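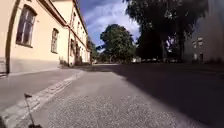

3.2 Street-edge survey, Grurham section

Print this article | E-mail this article

The Grurham section was selected as the second of the study segments because its plastered frontages stand close to a continuous line of curb stones. It extends for 160 m between the Plornel crossing and the former Dinsa yard. Recording was carried out in May and followed the protocol set out in Section 2.

For each frontage, four attributes were logged: wall finish, opening type, base treatment and the surface adjoining the wall. Wall finish in the section is predominantly pale yellow. Round-arched windows were coded separately from rectangular ones, as the two types differ in reveal depth and therefore in the amount of shade they cast on the surrounding plaster. Where a gray plinth band was present, its upper edge was used as the datum for height measurements.

Curb lines were treated as a single feature even where the adjoining surface changed from asphalt to grass. Joint spacing was measured on the granite stones only. Drainpipes were logged by position along the wall and excluded from the finish category.

The buildings set behind lawn posed a different problem. Heavy tree cover and low boundary planting prevented direct taping of the base, and distances were taken from the curb instead. Roof features such as chimneys were recorded by type and relative height (Figure 4).
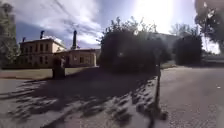
Figure 4. Pale yellow buildings of two storeys and one storey behind a lawn, with chimneys above the rooflines. Grurham section.

Readings taken against strong sun were repeated under cloud. The repeat values were retained wherever the two sets differed by over 300 mm.

Contact the editors | © 2021 Grusance Papers | Back to top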